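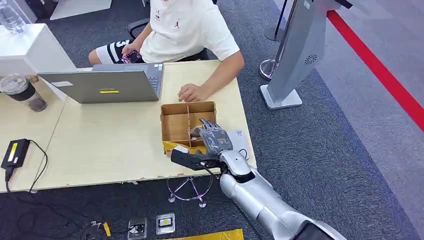

Reading time: 6 minutes

Internet drops out every afternoon, Clavo say line is fine

Status: Open (reopened)
Raised by: Mwajuma Simiyu
Location: Groston, first floor, Figueiredo building
Kit: Clavo broadband hub, one Clerkon wireless extender in the back room

Original report

The connection goes off every afternoon and comes back by itself. It has been doing this since the start of June. Each time the hub light goes from white to orange, stays orange for a few minutes, then goes back to white as if nothing had happened. Telephone calls over the internet are cut off, and anything being uploaded has to be started again.

I kept a tally before raising this, as I had a feeling I'd be asked for one. It came to 24 drops between the first one I wrote down and the day I rang. None before lunch. None after six.

I was told on the phone that the line had been tested and was "performing within expected limits". I asked what time the test had been run. It was run at half past nine in the morning.

Reply from Clavo support

Thank you for getting in touch and we are sorry to hear you are having trouble. Our checks show no fault on your line. Please try the following:

1. Turn the hub off at the wall, wait, and turn it on again.
2. Move the hub away from microwaves, baby monitors and fish tanks.
3. Make sure nobody is downloading large files.
4. Check that all filters are fitted.

If the problem goes on, please reply to this message.

My notes on the above

Step 1. Done, as it had been several times already. The connection dropped that afternoon at ten to three. I don't know why turning it off and on is supposed to help with something that cures itself anyway.

Step 2. There isn't a microwave, a baby monitor or a fish tank. The hub is on a shelf in the hall cupboard with a mop. I took the mop out. Dropped at 3.20.

Step 3. Looked at the hub's own page while it was working. Traffic was next to nothing. Dropped at 2.40 with one laptop connected, and that laptop was showing the weather.

Step 4. The socket has its filter built in, which is printed on the front of it. I took a spare filter from the drawer and fitted it as well for one day to be fair to the advice. The speed went down and it still dropped, so the spare filter has gone back in the drawer.

The Clerkon extender

Second reply from Clavo said the trouble was "likely to be third-party equipment". I had expected this one. They had not asked what the extender does or where it is plugged in.

I will admit I didn't much trust the extender either. The box promised coverage for 3,000 square feet, and I would like to meet the walls they tested it with. In the back room it manages two bars if the door is open.

All the same, it can't be guilty of this. I unplugged it completely and put it in a carrier bag. With the extender in the bag the connection dropped three times in an afternoon, at the usual sort of time, with the hub light orange. An extender can give you bad wireless. I can't see how it puts out the light on the hub from inside a bag in another room.

Clavo's answer was that I should leave it unplugged "for a longer period to be sure". I left it unplugged for the rest of the week. Same result. It is now plugged back in and the back room has its two bars again. 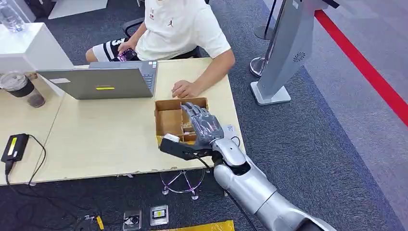
Wired or wireless?

I should have done this first. I connected the laptop straight to the hub with a cable and turned the wireless off. I then left a small program running that asks the same website for a reply every few seconds and writes down when it doesn't get one.

13.55 -- replies normal
14.31 -- replies slower, some missing
14.38 -- no replies, hub light orange
14.44 -- light white, replies normal
15.52 -- no replies, light orange
15.57 -- back

So it happens over the cable as well. That rules out the wireless, the channel, the neighbours' wireless and most of what I'd been told to worry about. The hub's log page says "line down" and then "line up" at matching times. I sent a copy of this to Clavo and was asked whether I had tried turning the hub off at the wall.

Replacement hub

Clavo sent a new hub. I was told this would "resolve the issue for the vast majority of customers", and I'd be interested to know how they'd find out.

Fitted it in the morning using the new lead and new power supply from the box, so that nothing old was left apart from the socket. The ticket was closed by them at midday, before it had been through a single afternoon.

It dropped at 14.47. I reopened the ticket at 14.53, that being when I could.

What does change in the afternoon

Without much help from the script, I made a list of things that are different after lunch.

- The sun comes round to the front of the building.
- The shop downstairs turns its cooler on.
- The lift gets more use.
- School finishes, so there are more people online nearby.

The last was Clavo's favourite when I mentioned it. I don't believe it. A busy network goes slow. It doesn't make one hub lose its line entirely and find it again six minutes later. It would also have to be slow in the evening, when everyone is at home watching television, and evenings are perfect.

The cooler I could test. The man in the shop kindly left it off until four one day and the line went down twice before then. I've crossed it out. The lift I can't test, but it was out of order for two days earlier in the month and my tally has drops on both.

Which leaves the sun. The telephone cable comes in at the front, down the outside wall, through a grey junction box with a lid that doesn't close properly. That wall is in the shade all morning. On the two dull, cool days we have had lately there was one drop between them. I'm not calling that proof. Two days is hardly anything and I was hoping to see it, which never helps. But a poor joint that moves a little when it warms up would fit the times, and a test at half past nine would miss it every time.

Engineer visit

Asked for an engineer. Was warned twice that I would be charged if the fault was found to be with my own equipment. Asked for an afternoon appointment and gave the reason. Was offered 8 till 1.

Turned that down and rang again. The second person was more use. She looked further back than the others had and said the line had recorded 18 resets since the new hub was fitted, all of them between one and six o'clock. I asked why this had been described as no fault. She said the automatic check passes a line if it is up at the moment of checking.

Appointment now booked for 2 p.m. onwards. I've asked for these points to be put in the job notes, and I'd like someone to confirm that they've been put there:

- Please don't test and leave if the line is up on arrival.
- Please open the junction box on the front wall. A ladder will be needed.
- The hub has already been swapped. It doesn't need swapping again.
- The landlord has agreed to access and the side gate will be unlocked.

Latest update

Engineer came at 2.15 and the line was up. He was about to blame the socket when it dropped in front of him, which saved some time. He opened the grey box, found green on one of the joints, cut it back and remade it. He says that was the cause. He also changed the socket while he was in, so if it is cured I won't know which of them did it.

No drops for the rest of that afternoon. It was cloudy.

Clavo have asked if they can close the ticket. I have said no. I'd like a week of proper sunshine first, with the cable test running, and will post the times whichever way it goes. Please leave it open until then.

Contact us | Copyright Clavo Support Forum | Back to top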